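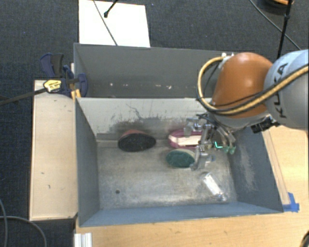 Botard

10 de noviembre de 2024

Llevo días dándole vueltas a si contar esto o no, pero bueno, este blog nació para apuntar las cosas que salen mal en el taller y sería muy feo saltarme justo la que más vergüenza me da. Así que allá voy, con un café al lado.

Los que me leéis desde hace tiempo ya conocéis Murkska, el programa de agarre con el que me peleo desde marzo. La idea es sencilla de contar y un dolor de programar: el brazo baja a una caja metálica, elige un objeto, lo coge y lo deja en la caja de detrás. Cepillos, paquetitos, cosas de casa que nadie colocaría con cuidado. Cuando se vacía la primera caja, se da la vuelta al asunto y a empezar otra vez. Y así horas y horas, con el ruido del brazo de fondo (acabas soñando con él, os lo juro).

Pues el lío empezó en el intento 613. Hasta ahí todo muy decente, algún objeto que se escurría y poco más. De repente la pinza empezó a bajar donde no tocaba. Primero rozó la pared, luego pinchó el aire al lado de un cepillo que estaba clarísimo, y después fue a por el paquete transparente y se apoyó con ganas en el fondo de la caja. Sonó un CLONC que se oyó en el pasillo.

Mi primera reacción fue echarle la culpa al paquete. Los envases transparentes y brillantes son lo peor que le puedes poner delante a un sistema de visión: hay reflejos por todas partes y la altura que calcula el programa baila según le da la luz. Me pasé una tarde entera, una tarde ENTERA, tocando los filtros. Mejoró un pelín. Me puse contentísimo, lancé otra tanda y a los pocos intentos, otra vez a rozar la pared.

Lo que pasaba era muchísimo más tonto. La caja se había movido. Catorce milímetros, medidos con regla contra la marca de lápiz que yo mismo había hecho en la mesa. Cada vez que la pinza empujaba un objeto contra la pared, la caja entera resbalaba una miajita sobre la madera, tan poco que a simple vista no se nota nada. Y el programa seguía tan feliz creyendo que las paredes estaban donde las dejamos el primer día. Los objetos los ve con la cámara, pero las paredes se las sabe de memoria, y si la memoria es vieja, pues CLONC.

Lo más sangrante es que yo tenía puesta una comprobación de posición. La tenía cada 500 intentos! Quinientos, un número redondo elegido a ojo una noche que tenía prisa por irme a cenar. La primera salió bien, con la caja ya un poquito movida pero dentro de tolerancia, y a la segunda no llegamos.

Y ahora viene la parte que me da vergüenza de verdad.

Después del golpe, el programa se quedó en pausa. El brazo parado, quieto, con la pinza a media altura, y un cepillo tumbado en una esquina que yo quería recolocar. Así que metí la mano. Sin pulsar la parada de emergencia, sin llave, sin nada, con la mano izquierda dentro de la caja y la cabeza pensando en los filtros. Y el brazo se movió.

No me tocó. Subió despacio hacia su posición de espera, porque en las pruebas vamos con la velocidad limitada, y yo di un salto hacia atrás que ya quisiera un gato. Pero se movió, con mi mano a un palmo, y estuve un buen rato sentado en el suelo de moqueta sin ganas de hablar con nadie.

El motivo lo encontré al día siguiente, y era mío de arriba abajo. Dentro de Murkska hay un reintento automático: si una maniobra falla, el programa espera y luego manda el brazo a la posición de espera para empezar de nuevo. Lo escribí yo, en marzo, para no tener que levantarme de la silla cada vez que se atascaba. La «pausa» que yo veía en pantalla era esa espera. Una pausa de programa, con los motores perfectamente dispuestos a obedecer. Ni el brazo hizo nada raro ni hubo ningún fallo misterioso – hizo exactamente lo que yo le había pedido meses antes y había olvidado.

He cambiado unas cuantas cosas. Las cajas van ahora sujetas con un sargento bien apretado, tablas de madera a los lados y un poco de cinta azul, que queda feísimo y aguanta estupendamente. La comprobación de posición se hace cada vez que la pinza nota un contacto que no esperaba, y si la caja se ha desplazado más de 2 milímetros se acaba la tanda y hay que venir a mirar. El reintento automático lo he quitado del todo. Ahora, tras un golpe, el brazo se queda donde está hasta que alguien confirma desde el puesto, y sí, me levanto mucho más de la silla.

Y lo de la mano: para entrar en la caja se pulsa la seta. Siempre, aunque sea un segundo, aunque el brazo lleve media hora quieto. He pegado un cartel en la pantalla con letras enormes y ya me han preguntado si va por alguien en concreto. (Va por mí.)

También le eché un vistazo con calma a la manguera, esa amarillenta que hace un bucle grande por delante del brazo, y al cable negro que la acompaña. Con tanto gesto raro me daba miedo que hubieran sufrido algún tirón. No les encontré nada, pero los he añadido a la revisión de antes de cada tanda, que hasta ahora consistía en encenderlo todo y cruzar los dedos.

El paquete transparente, por cierto, sigue dando guerra. Con la caja bien sujeta lo agarra más veces que antes, aunque se le escapa de punta cuando queda en diagonal y no sé todavía si es cosa de la altura o del ángulo de la muñeca. Si alguno habéis peleado con envases así, contadme en los comentarios qué iluminación usáis, que yo ya he probado hasta con la lamparita de la mesilla.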